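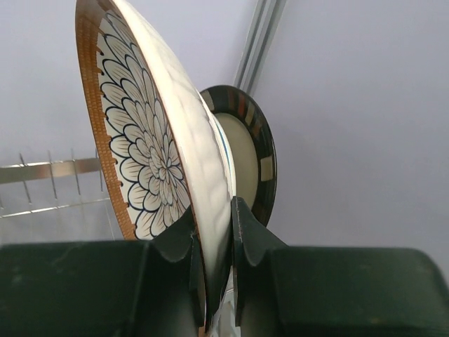 Dixit's 229 at Keltside: does anyone buy it?

ringerless
So the club newsletter has Vivek Dixit throwing 229 shuffleboard games without a loss. Skultau league, two winters, home and away. I've played in that league. You don't go 20 without somebody getting lucky on the last disc.

tangboard_pete
I've lost to him 14 times, so I can vouch for a few of them. He's that good. He puts the first one short, makes you go around it, and you can't.

ringerless
Losing 14 times to a guy tells me he's better than you, Pete. It doesn't get me to 229. Who kept the sheets?

MossyHammer
Awasthi kept them, the home ones anyway. Away games got phoned in by whoever was still standing at 11 p.m.

ringerless
Phoned in. OK.

soka_lefty
I play at Soka and we beat him on a Wednesday in April. Doubles, but we beat him. Is that in the 229 or not?

tangboard_pete
Singles only. Says so in the second paragraph.

soka_lefty
It says "games." The word singles is in the caption under the trophy picture. And the year before, doubles counted toward his 1000 career wins, same newsletter. Pick one.

MossyHammer
The 1000 is a separate thing and I wouldn't defend it. Half of those were in the garage league, on a board with a dip in it you could lose a disc in. He grew up on that board.

tangboard_pete
Everybody had the same dip.

ringerless
Everybody didn't practice on it five nights a week. Look, I'm not calling him a liar. I watched him hang one off the corner with two fingers of room and he didn't even look up. I just want to see the away sheets before Keltside paints a number on the wall.

soka_lefty
Paint's already up. Went past last night.

MossyHammer
I have some of the away ones in a folder, mostly Skultau. I'll scan them this weekend if the scanner at work is free. Don't expect 229.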